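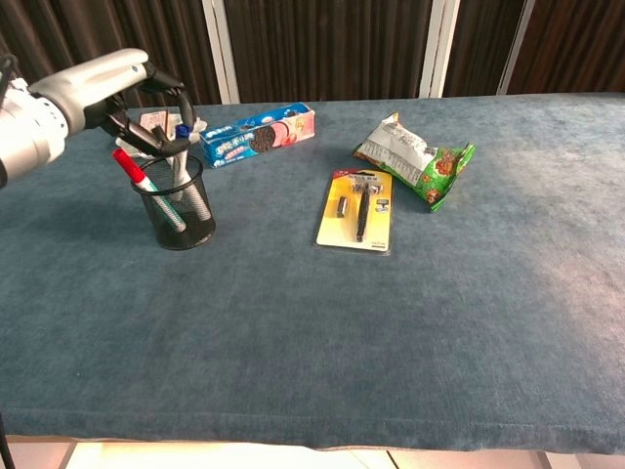

A red-capped marker and a blue-capped pen in a mesh holder.

Supply drive for the Nelley Street reading rooms

The spring supply drive opens on March 9, 2020 and runs for 30 days. Both reading rooms are short of the same things they were short of last year: pens, markers, lined paper and pocket folders. Backpacks are not needed this time. We still have 27 of them from July, and the closet at Orakzai Hall is full.

Please give new items if you can. Opened packs are fine as long as the pens still write – last year we spent two evenings testing them on scrap paper and threw out a good part of what came in. Washable markers are best for the homework tables. The adult English class would like fine-point pens in blue or black.

Drop boxes are inside the front door at Forkus Hardware and next to the returns slot at the Plolidik Avenue library branch. Large boxes of paper should go straight to Orakzai Hall, where there is a cart by the side entrance. Please do not leave bags outside after closing.

Money is also welcome. A gift of $12 covers a notebook, a folder and a set of pens for one student. Checks should say "reading rooms" on the memo line so they do not go into the building fund.

We need four more people to sort on the last two evenings of the drive. Sorting is done sitting down, and older children can come with a parent. To sign up or ask about a pickup, call Teodora Kneževič at the hall office, extension 2727.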